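Campus & Practice | Features

Gruratano Hall Gets Its Studios Back

When Esther Mohamedi took over as head of the architecture school at Beaudoin College, second-year students were drawing in a former cafeteria across the parking lot. The studios in Gruratano Hall had been closed for repairs to the roof, and the repairs kept growing. They reopened in March with 36 desks on the upper floor, a pinup wall that runs the length of the corridor, and most of the original windows still in place.

Mohamedi had argued for keeping the windows. They are single-pane and the building is cold in winter, and the first estimate called for replacing all of them. The design office, Stilden, came back with a plan to repair the sashes and add a second layer of glass on the inside. It took longer and it meant the students spent another term in the cafeteria.

"I got letters about that," Mohamedi says. "Some of them were fair."

Gruratano Hall was put up as a seed warehouse and came to the college in a land swap. The oldest part is a stone cellar that the college dates to 1711 from a deed in the county records. Nothing above ground is close to that age. The brick floors over it were rebuilt after a fire, then rebuilt again when the railroad spur was pulled out, and the stair on the north side doesn't line up with the landings. Stilden left the stair alone except for a new handrail.

The school had been in the building since 2000 without much being done to it. Faculty offices filled up the middle of each floor, which left the studios with light on one side only. The offices are now grouped at the south end, two people to a room, and the studios go straight through from the street to the yard. A shared kitchen sits next to the offices. Faculty members gave up floor space in the move, and a few are still unpacking.
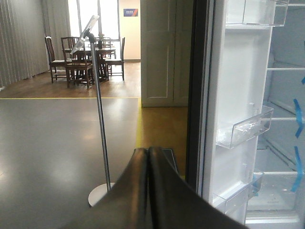
A change in the teaching

The renovation came with a new schedule. Studio used to meet for long afternoons, and history and structures were fitted in around it. Under the new plan each studio project is tied to a history course and a structures course taught in the same weeks. A student drawing a small library reads about libraries and works out the loads for its roof.

Mohamedi had tried a version of this at a smaller school and says the hard part is the calendar. Teachers have to agree on dates a year ahead. If one course falls behind, the others wait or go on without it.

The first joint project this spring was a bus shelter for Bikitz, the town just downhill from the college. Students worked in teams of 4 and built sections of their designs at full size in the yard. The town has asked to see two of the schemes again but hasn't set aside money for either.

What is left to do

The cellar is still closed. It needs a second way out before classes can meet there, and the only practical route goes under the loading dock. Stilden is drawing up two options. Mohamedi would like to use the space for models and drawings, which are now stored in a rented garage in Bikitz.

The cafeteria goes back to the college at the end of the term. Students have asked to keep one of its long tables.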